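Cratères dans l'apprêt époxy 2K sur aile en acier nu : silicone ou condensat ?

Vu 3 105 fois · 4 partages · 3 réponses

kernetti_carrosserie

Bonjour,

Je reprends une aile avant en acier, mise à nu au disque abrasif puis égalisée au P180 à la ponceuse orbitale. Application d'un apprêt époxy 2K Herkano, proportions 4:1 en volume, buse de 1,6 mm, pression de 2 bar à l'entrée du pistolet. Deux couches, 20 minutes d'évaporation entre les deux.

Dès la première couche, j'ai des cratères ronds de 1 à 3 mm, fond visible jusqu'à la tôle, regroupés sur le tiers supérieur de l'aile. La seconde couche ne les ferme pas. Le bas est correct. Hygrométrie du local : 73 %. Température 18 °C.

Dégraissage fait au diluant cellulosique avec un chiffon coton, un seul passage. Compresseur à piston de 100 litres, filtre-régulateur monté directement en sortie de cuve, puis 15 m de flexible. La cuve n'a pas été purgée depuis janvier.

Faut-il tout décaper ou peut-on poncer et recharger localement ? Et comment savoir si le défaut vient de l'air ou du support ?

jikuren

Deux causes possibles, à séparer avant de toucher à la pièce.

Contrôle de l'air : purger la cuve, brancher une soufflette au bout du flexible et souffler une minute sur un miroir ou une plaque de verre propre, à 10 cm. Des gouttelettes qui s'évaporent sans trace indiquent de l'eau. Un voile irisé ou gras indique de l'huile. Un séparateur posé en sortie de cuve voit passer de l'air encore chaud : la vapeur le traverse et condense plus loin, dans le flexible. Il faut le placer en bout de ligne, après plusieurs mètres de tube métallique posé en pente vers une purge.

Contrôle du support : sur une zone nue, déposer un film d'eau déminéralisée. S'il se rétracte en moins de 30 secondes, la surface est contaminée.

Des cratères limités au tiers supérieur me font pencher pour le support (résidus de lustrant ou de rénovateur plastique venus du joint de capot). Une ligne d'air chargée donne en général un défaut réparti sur toute la surface.

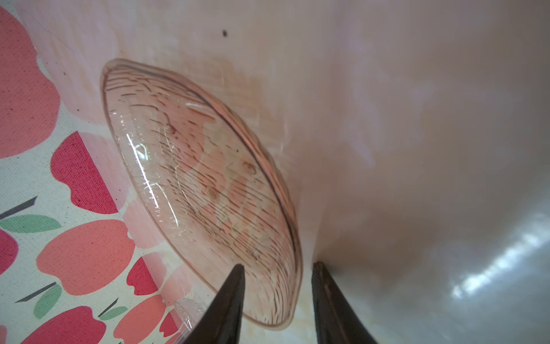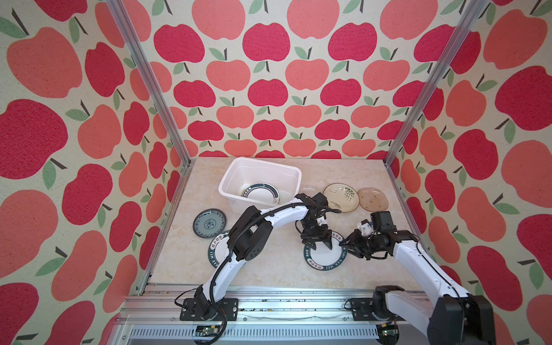
Coupelle en verre rose pâle (première photo) ; assiette à bord vert foncé dans un bac blanc (seconde).

Pour la reprise : laisser durcir selon la fiche technique, poncer au P240 jusqu'au fond des cratères et dégrader sur 10 cm. Si la tôle apparaît sur plus du quart de la zone, décaper cette zone entièrement. Dégraisser ensuite à l'antisilicone, avec deux chiffons non pelucheux, l'un imbibé, l'autre sec, en essuyant avant évaporation. Le diluant cellulosique s'évapore trop vite et étale le silicone. Dégraisser avant le ponçage et après.

mamani-peinture

Moi je mets quelques gouttes d'additif anti-cratères dans le pot et c'est réglé. Jamais eu de souci.

atelier_du_quai

Attention à la réponse précédente. L'additif est souvent lui-même à base de silicone : une fois dosé dans l'apprêt, il en faut aussi dans les couches suivantes, et l'adhérence de la base peut en souffrir. À vérifier sur la fiche du produit. Je ne l'utiliserais pas dans un époxy.

D'accord avec jikuren pour le reste. Deux compléments :

- 73 % d'hygrométrie est élevé pour certains durcisseurs amine (risque de voile gras en surface). Chez moi, pas d'application au-dessus de 60 %.
- Épaisseur : ne pas chercher à combler les cratères en chargeant. Le solvant reste piégé et l'apprêt se rétracte sous le vernis, parfois plusieurs semaines après. Le ponçage au P2000 et le polissage n'y changent rien, il faut redescendre.

Changer aussi les gants entre le dégraissage et le pistolet.

2 commentaires · Partager

Dernière mise à jour : janvier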